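How to Get Wrinkles Out of Clothes Without an Iron (and Which Tricks to Skip)

By Shoshana Tran
2022-05-02

Search for ways to unwrinkle a shirt without an iron and you'll get the same list over and over. Hang it in the bathroom. Throw an ice cube in the dryer. Use a hair straightener. Spray it with vinegar. Most of these lists read as if they were copied from one another by people who own perfectly good irons.

I don't own one. Mine died in December and I never replaced it, mostly out of stubbornness, so I've had a few months to find out which of these tricks do anything. A couple do. Several are a waste of an evening.

Before you start

Read the care label. I know every article says this, but the methods below use heat, water or both, and some fabrics hate one or the other. Rayon can shrink when it gets wet. Silk can water-spot. If the label says dry clean only, stop reading and pay someone.

Check that the thing is clean, too. Heat can set a stain you hadn't noticed, and then you have a smooth shirt with a permanent coffee mark.

Method 1: Dampen and pull

The least exciting method, and the one I use most. You need a spray bottle, plain water, and a flat surface with a towel over it.

Lay the garment on the towel and spray until it feels damp all over. You don't want it dripping. Starting at the shoulders or waistband, smooth outward with flat palms, then take opposite edges and tug firmly. Work down to the hem. Do the collar and any plackets last, pinching the seams between finger and thumb. Hang it up and leave it alone for 30 minutes, longer if the fabric is thick.

Cotton jersey comes out well. A cotton dress shirt comes out fine for under a sweater. Linen comes out looking like linen.
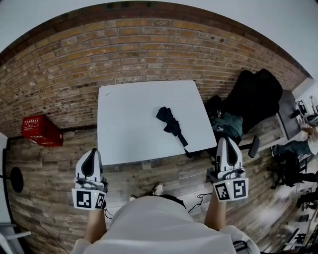

You'll see recipes that add fabric softener or white vinegar to the water. I tried plain water against water with a spoonful of softener on two matching pillowcases and couldn't tell them apart by looking. The softener one smelled stronger. If you like the smell, go ahead, but test a hidden spot first.

Method 2: The dryer

This works, with conditions. Put in one or two garments, no more, with a damp washcloth. Run on medium for 8 minutes, or 5 if the fabric is thin. Then take everything out the moment it stops. The last part is where people go wrong, me included. If the shirt sits in a warm heap while you look for your shoes, you've made new wrinkles to replace the old ones.

As for the ice cube, it melts and makes steam. So does the washcloth, and the washcloth doesn't clank. My neighbor Tavion Kasprzak swears by ice and has offered to argue about it. I remain unmoved.

Method 3: The shower

Everyone's favorite, and I think it's badly oversold. The idea is that you hang the shirt in the bathroom, run the shower hot, and the steam relaxes the creases.

In my bathroom, which is small and has a door that shuts properly, a knit top got slightly better. A cotton shirt with fold lines across the chest kept its fold lines. If you're going to shower anyway, hang your shirt up and take whatever you get. Running 100 gallons of hot water for the sake of a blouse is silly.

If you do try it, keep the garment out of the spray and smooth it by hand while it's still damp. I suspect the hand smoothing does most of the work, which brings us back to Method 1.

Method 4: A hair straightener

Good for collars, cuffs and the strip between buttons. Useless for anything bigger, unless you enjoy pressing a shirt in stripes. Wipe the plates first. Product residue on them will end up on your clothes. Use the lowest setting, keep it moving, and stay away from polyester unless you know how low your low setting goes. Mine has no numbers on it, only a dial, so I leave polyester to the dryer.

What about rolling and the mattress?

Rolling a damp shirt tightly in a towel and kneeling on it is supposed to press it flat. I got a damp shirt with new diagonal creases. Laying trousers under the mattress overnight did give me a decent front crease, plus another one an inch to the left of it.

Wrinkle release sprays

I've used two bottles from the drugstore. Both worked about as well as the water bottle and cost a good deal more. They may dry a bit faster. If you travel a lot and want something that fits in a bag, fine, or fill a small travel bottle from the tap.

Shake shirts out before they go in the dryer, and hang them up while they're warm. Dull advice, I admit, but it has saved me more time than any of the tricks above.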